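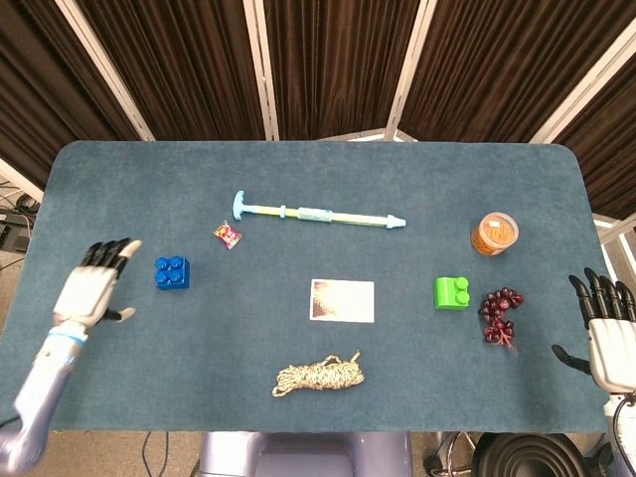

The Odds and Ends Table

Hello and welcome to the odds and ends page! I started putting these up in July, when I had a big clear-out of the toy cupboard and found far more little bits than I had boxes for. My friend Canan Sönmez has been a great help with the sorting. There are 346 bits on my list altogether (yes, I wrote them all down, it took me two evenings and a lot of tea) and I'm nowhere near the end of it.

Click the title of each one if you want to leave a comment. I do read them, even if I'm slow to answer.

The pump syringe
My favourite of this lot by a mile. It's a long toy one with a pale blue T-shaped handle, a see-through barrel in a sort of yellowy green, and a thin blue nozzle at the other end. We had two of these at one point and they went everywhere with us -- bath, paddling pool, my sister's garden, and once in the back of the car, which I was not happy about. If you've got one at home, rinse it through with clean water and leave it standing on its end overnight. The grandchildren are still asking when it's coming back out of the cupboard, and I keep saying "when it's warmer".

The sweet wrapper
Well, it was in with everything else, so on the table it went! Pink, red and white, a bit crumpled, and far too cheerful to throw away. I've got a biscuit tin of these upstairs that I've been saving for collage. Flatten them under a heavy book for a day or so and they stick down beautifully with ordinary glue. The shiny sort are more of a nuisance and want double-sided tape.

The blue block
Square, with four round studs on top, two by two. I'm a sucker for a good strong blue and it looks lovely against the mat, even though they're both on the blue side. Blocks are the thing I have most of on the list, and they all live in a big drawer from Nikdale that sticks every time you open it. I wash mine in a pillowcase with the end knotted, on a cool wash, and then tip them out on a towel to dry. It makes a dreadful racket, so perhaps don't do it at 11 at night like I did.

The mat and the curtains
I've had a few messages about these already, so I'll pop them in too. The mat is felt, a teal sort of blue, and I wouldn't be without it -- small things don't skid about, and it's kinder on the ears when you tip a box out. A lint roller brings it up nicely. Behind it are the brown velvet curtains, which I love, but they do hold on to the dust, so they get the soft brush from the hoover every couple of weeks.

Next time I'm hoping to do the bag of animals from the Watel box, plus 30 marbles that I have promised to sort by colour. If you know where I can get more of those shallow stacking trays with the clip-on lids, please leave me a note, as the shop I had mine from has stopped doing them.

Back to the gallery list
Comments (2)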